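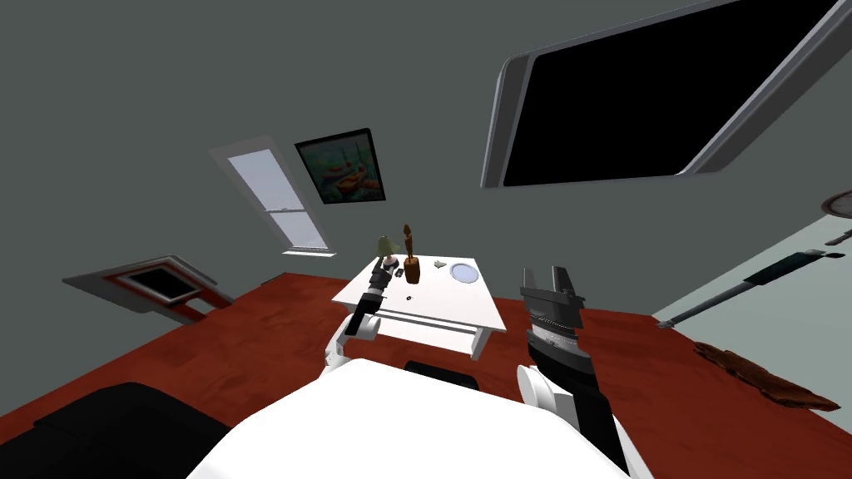 Courses > Mobile Manipulation > Week 7 > Notes: the tilt fault

Okay, this week is the one where I get to complain about gravity. These notes go with the lecture and with the log files in the shared folder, so have the logs open while you read or half of it won't make sense.

The task was table clearing in the simulated living room, two arms, white table, the usual knickknacks (lamp, figurine, plate and so on). Essam Ragab set up the batch: 136 episodes, left to run overnight in July. In the morning 111 of them were marked as finished normally, and the rest had stopped with a joint torque error. My first guess was a bad grasp. Wrong! I spent most of a day on grasps and you should enjoy the fact that you don't have to.

What I should have opened first was the head camera view. If the room leans in the render, then either the room is leaning, the robot is leaning, or the camera is mounted wrong in the model file. Those are three very different problems and they look the same from the robot's eyes. Please write that down, it comes back on the problem sheet.

How to tell them apart:

Check the base pose in the log. If roll is near zero while the view is tilted, suspect the camera. Then check the gravity vector as the controller sees it, in the base frame. Then look at the objects. A lamp on a table that is really sloping should start to slide or topple within a few steps (unless somebody has pinned it, so check for that too).

In our failed episodes the base roll climbed slowly, over 5 degrees by the time the torque error came, and the arm controller knew nothing about it. It was still computing gravity compensation as if the torso were upright. So the arms sagged a bit to one side, the position loop pushed back, the reaction went into the base, the base leaned a bit more, and round we went. A lovely feedback loop if it isn't yours.

Where did the lean come from? Roel Van Damme found it, not me. The floor contact had been made softer in the Jirnidano scene file to get rid of some wheel chatter, and with both arms out in front there was enough load on one side to sink a wheel. In the finished episodes the arms tucked back in before it got bad. That means those runs weren't clean either! They just got out in time, and I'd already put them in the training set. I had to pull the lot.

Now the safety part. On real hardware the same mistake is a robot going over with its arms extended, and a torque limit trips far too late to help you. Marcus Montoya's rule in the Flescombe lab is that the tilt check lives outside the arm controller and can stop everything by itself. I've copied that for our simulator too:

- roll or pitch past the limit: freeze both arms, log it, end the episode
- no base pose message: treat it as tilted
- never restart from the leaning pose, reset the scene

Don't freeze by cutting power to the joints. I did this once in sim, both arms dropped onto the table, and the plots were very exciting.

For next time: take episode 7 from the folder, plot base roll against shoulder torque, and mark the point where you would have stopped it. Then tell me what signal you used and what happens if that signal goes stale. Half a page is plenty. If the plotting script complains about missing frames, ask Rhodri Humphreys, he wrote it and he has a newer one.

Related notes
Contact stiffness and why wheels chatter
Gravity compensation on a moving base
Reading torque logs
Watchdogs and stale messages

Course contact: Berwyn Wynne, Estevcombe Robotics Teaching Group | Back to top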